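Do Horoscope Apps Agree With Each Other?

Final report, Statistics in Everyday Life, fall term

Background

Most tests of astrology ask whether it matches the world. People take birth charts and compare them with personality surveys, or jobs, or divorce records, and then both sides argue about whether the survey was any good. I wanted to ask something smaller that I could finish in one term. If the position of the planets at the time of your birth says something about your day, then different services reading the same sky for the same person should say something similar. They don't have to be right. They only have to agree with each other more than chance would have them agree.

I should say up front that I don't believe in astrology and didn't before I started. My instructor asked me to put that in the report, and I think it was a fair request. I tried to set up the scoring so that my opinion couldn't get into it, and I explain below where I think it may have gotten in anyway.

The services

I used three services, all of which give a free daily reading. Rurar asks for your full birth date, time and place and claims to calculate a personal chart. Jandum asks for the same things but also lets you skip the birth time, in which case it fills in noon without telling you. Edance only asks for your sun sign. I included it as a kind of baseline, on the theory that a sign-only reading ought to be less like the two personal ones than they are like each other.

I looked at a fourth, Rezaei, which sells printed monthly booklets. The booklet for October covers love, work and health in one paragraph per sign, and there was no good way to line it up with daily readings. I dropped it from the numbers but I come back to it in the discussion.

Method

I made up four birth profiles with different sun signs, so that no reading would be about me or anyone I know. Each profile had a birth time and a city. I entered them in Rurar and Jandum and used the matching sun sign in Edance. Readings were collected before 9 a.m., because Edance changes its text during the morning and I found out in the first week that I had been saving the previous day's reading on some mornings. Those early days are thrown out. That left 46 usable days.

Each reading was pasted into a spreadsheet with the service name and the profile removed, and then the rows were shuffled. I scored every reading on six topics: money, work, love, family, health and travel. A topic could be marked positive, negative, mixed, or not mentioned. I wrote the scoring rules before collection and changed them once, to allow "mixed," after seeing how often a reading said things like "a tense talk at work could open a door." I hadn't expected that to be such a large share of the text.
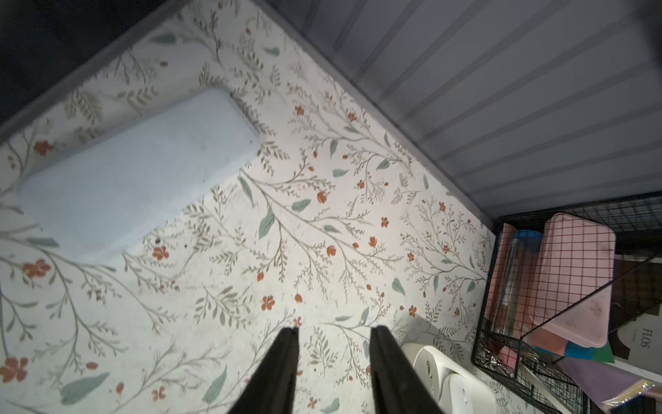 For agreement I compared two services at a time, for the same profile on the same day, and only on topics that both of them mentioned. If both marked the topic the same way, that was a match. To find out what chance would look like, I did the same comparison with the days scrambled, so that a Rurar reading from one day was set against a Jandum reading from some other day. I repeated the scrambling many times in the spreadsheet and kept the spread of results.

The scrambled comparison matters more than the raw one. A service that is cheerful nearly every day will match another cheerful service nearly every day, and that tells you about the mood of the writers. It tells you nothing about Mars.

Results

The matches on the real days sat well inside the spread I got from the scrambled days. This was so for all the pairs of services. In other words, knowing that Rurar had promised a good day for love told me nothing extra about what Jandum would say that day, beyond the fact that both of them tend to be pleasant about love.

The two services that ask for a birth time did not agree with each other more than either of them agreed with Edance. I thought this might be the one place where something would show up, even if only because both might be buying their text from the same supplier. It didn't.

Broken down by topic, money and travel were hardest to compare because they came up so rarely in pairs. Work and love came up constantly. Health was nearly always mentioned as advice (rest, drink water, stretch), which my rules forced me to score as positive. I am not happy with that rule. If I take health out, the picture stays the same.

One result I did not plan to look for: in Jandum, I re-entered one profile with the birth time left blank and read the two versions side by side for a few days. The chart drawing changed a little. The text of the daily reading was word for word the same. This was only a few days and I would not build much on it, but a company that asks for your birth time to the minute should be using it for something.

Problems with this study

The scoring was done by one person. I shuffled the rows, but by the middle of the term I could often tell the services apart anyway. Edance likes short commands. Rurar writes long sentences with the names of planets in them. So the blinding was weaker than it sounds in the method section. A second scorer would have helped, and I should have arranged for one before the term got busy.

A believer could object that free daily readings are not real astrology, and that a trained astrologer working from the whole chart would do better. I can't answer that with this data. I will only point out that two of these services say, in their own sign-up screens, that the reading is personal to your exact chart. I tested what they say they offer.

A believer could also say that the services use different systems. Houses can be divided in different ways, and some astrologers use a zodiac that is shifted from the usual one. Rurar does have a settings page for this, and I left it on the default. Jandum does not say what it uses. But if two systems can give unrelated readings for the same person and each has its satisfied customers, I'd want to know how anyone decides which one is correct.

There is also the matter of size. A weak agreement could be hiding in here, too small for one term of readings to bring out. I can rule out strong agreement. I can't rule out every kind.

Discussion

Reading this much horoscope text changed my mind about one thing. I started out thinking the readings would be empty, and that people like them because they are flattering. A lot of them are not flattering. They warn you about your temper, or about an old friend who wants something. What they share is that they are hard to fail. "A tense talk at work could open a door" covers a bad meeting, a good meeting, and a meeting that got moved. My "mixed" category filled up with sentences like that, and every one of them makes a prediction harder to check — which may be why they get written.

The Rezaei booklet is useful here. It is printed ahead of time, so it can't be adjusted, and I expected it to be even vaguer than the apps. It is more specific. It tells one sign to expect a letter about property in the second half of the month. I would like to see someone test that one, since a letter about property either arrives or it doesn't. It would need a lot of people with the same sun sign and some way of stopping them from counting junk mail from realtors.

If I did the project again I would use fewer topics, get a second scorer, and collect through a whole season. I would also add a fake service, with readings written by a friend who knows no astrology and pulled out at random. My guess is that it would agree with the other services as well as they agree with each other, but that's a guess, and I didn't test it.

Materials

The spreadsheet has one tab for the raw readings, one for the scores and one for the scrambled comparisons. The scoring rules are in a separate file, with the version from before the "mixed" change kept at the bottom. The readings themselves belong to the services, so the copy turned in with this report has scores only.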